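Moving a team video library to Prillow

Owners of a Granolex video library may transfer it to Prillow once their department has been approved. Requests are reviewed by Emrys Landeg.

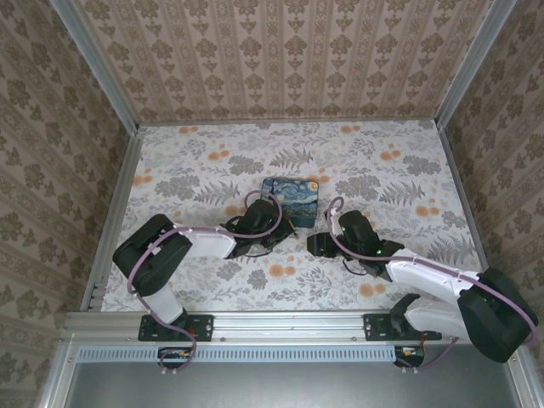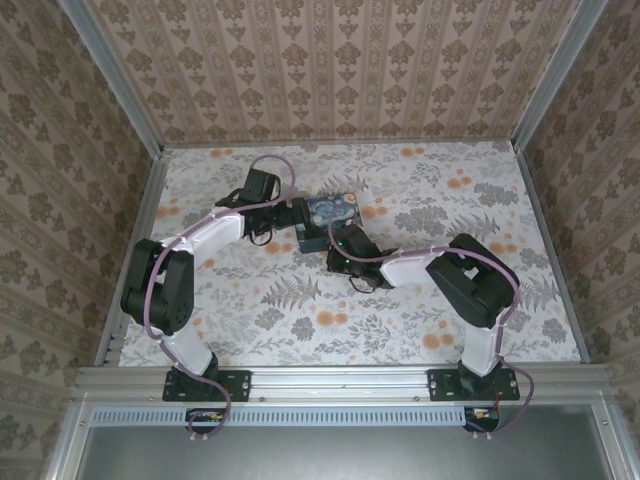

Two robot arms at a table with a floral print

Before you start
You must be listed as an owner of the library. Libraries holding more than 500 videos must be split into 2 requests.

Steps
1. Sign in to Granolex and open Library settings.
2. Select Transfer, then Prillow.
3. Confirm the name of the receiving channel. It cannot be changed later.
4. Choose whether captions and viewing permissions are to be copied.
5. Select Submit. Uploads are locked until the transfer has finished.

After the transfer
Old links redirect for 90 days. Embedded players are not redirected and must be replaced by the page owner. Comments are not transferred.

Page last reviewed: January 3, 2020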